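**Vorgang 81 – Standier, Standort Drunberg**
**Betreff:** Zeitlicher Versatz der rechten Hand bei ferngesteuerten Vorführungen
**Eröffnet:** 27. Oktober 2018
**Komponente:** Lachance (Fernsteuerung und Aufzeichnung), Handschuhpaar Josteseo
**Priorität:** mittel
**Status:** in Bearbeitung

## Fehlerbeschreibung

Bei der Vorführung der Aufgabe »Formteile in Behälter ablegen« folgt die rechte Roboterhand dem Handschuh der Bedienperson zeitweise verzögert. Der Arm selbst ist nicht betroffen; Ellbogen und Handgelenk werden ohne erkennbaren Versatz nachgeführt. Die Verzögerung betrifft das Öffnen der Finger und am deutlichsten den Daumen. Im Protokoll von Lachance sind Spitzen bis 800 ms verzeichnet. Auf der linken Seite tritt der Fehler nicht auf.

Von der laufenden Aufzeichnungsreihe wurden 23 Vorführungen als nicht verwendbar gekennzeichnet. Sie sind nicht gelöscht, dürfen jedoch bis zum Abschluss dieses Vorgangs nicht in den Trainingsbestand übernommen werden.

Die Anordnung am Arbeitsplatz entspricht der Arbeitsanweisung: Behälter mit Karton vor dem Roboter, Kleinteile auf der gelben Ablage zur Linken.
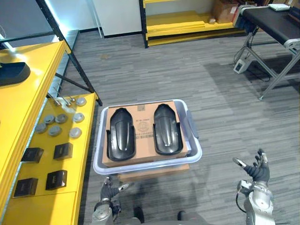
## Bisherige Maßnahmen

1. Neustart des Aufzeichnungsrechners und der Sitzung in Lachance. Ohne Wirkung.
2. Neukalibrierung des rechten Handschuhs bei gestreckter Hand und bei Faust. Der Versatz war danach geringer, stellte sich im Verlauf der Sitzung aber wieder ein.
3. Tausch der Datenleitung zwischen Handschuhempfänger und Rechner. Ohne Wirkung.
4. Abschalten der Vorschau aus den Handgelenkkameras. Die Spitzen im Protokoll gingen zurück, verschwanden jedoch nicht.

Die Maßnahmen wurden einzeln durchgeführt und jeweils mit einer vollständigen Vorführung überprüft. Eine Änderung an der Firmware der Hände ist nicht erfolgt und bedarf der vorherigen Freigabe durch den Standort.

## Beobachtungen während der Wiederholung

Die Bedienperson wurde gebeten, den Ablauf in normalem Tempo vorzuführen und die Hände vor jedem Griff geöffnet am Behälter zu halten. In dieser Haltung lässt sich der Versatz am besten beurteilen, da der Arm ruht und ausschließlich die Finger bewegt werden.

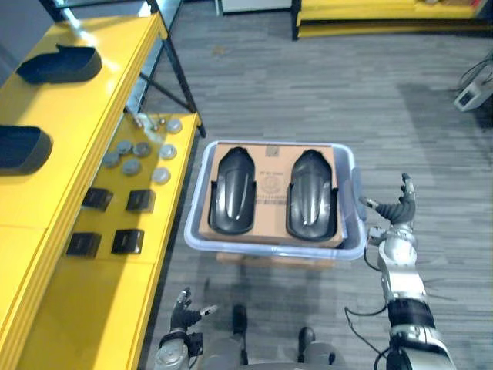 Für die Bewertung einer Vorführung ist maßgeblich, ob die Stellung des Daumens zum Zeitpunkt des Zugriffs mit der Vorgabe des Handschuhs übereinstimmt. Liegt sie daneben, lernt das Modell einen Griff, den die Bedienperson so nicht ausgeführt hat – der Fehler wird also mitgelernt. Bei der vorliegenden Aufgabe fällt dies besonders ins Gewicht: Zwischen den beiden schwarzen Formteilen bleibt auf dem Karton nur ein Streifen frei, und in diesen Streifen muss der rechte Daumen geführt werden, ohne das linke Teil zu berühren. Verspätetes Öffnen führt an dieser Stelle zum Verschieben des Nachbarteils. Einige Bedienpersonen gleichen die Verzögerung inzwischen unbewusst aus, indem sie die Hand früher öffnen als nötig. Auch diese Aufzeichnungen sind als abweichend zu kennzeichnen.

Zusätzlich wurde der Datenstrom der Handgelenkkamera mit den Gelenkwerten verglichen. Die Zeitstempel der Kamera sind fortlaufend; die der rechten Hand weisen Lücken auf, nach denen mehrere Werte gleichzeitig eintreffen. Dies spricht für eine Pufferung vor der Aufzeichnung.
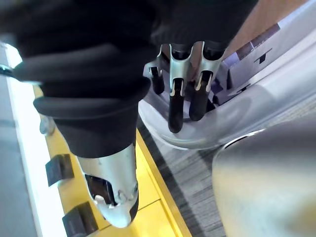
Babar Mohmand gibt zu bedenken, dass eine Pufferung allein die Wirkung der Neukalibrierung nicht erkläre. Er regt an, die Funkverbindung des rechten Handschuhs zu prüfen und die beiden Empfänger probeweise zu vertauschen. Wandere der Fehler auf die linke Seite, sei der Empfänger zu ersetzen; bleibe er rechts, müsse die Handsteuerung untersucht werden.

Der Anregung wird gefolgt.

## Weiteres Vorgehen

- Empfänger vertauschen, Vorführung mit beiden Händen wiederholen, Protokoll an diesen Vorgang anhängen.
- Vorschau der Handgelenkkameras bis auf Weiteres abgeschaltet lassen; die Aufzeichnung selbst bleibt aktiv.
- Bedienpersonen anweisen, nicht vorzuhalten und bei spürbarer Verzögerung die Vorführung abzubrechen.
- Über die Verwendung der gesperrten Aufzeichnungen entscheidet Drunberg nach Vorlage des Ergebnisses.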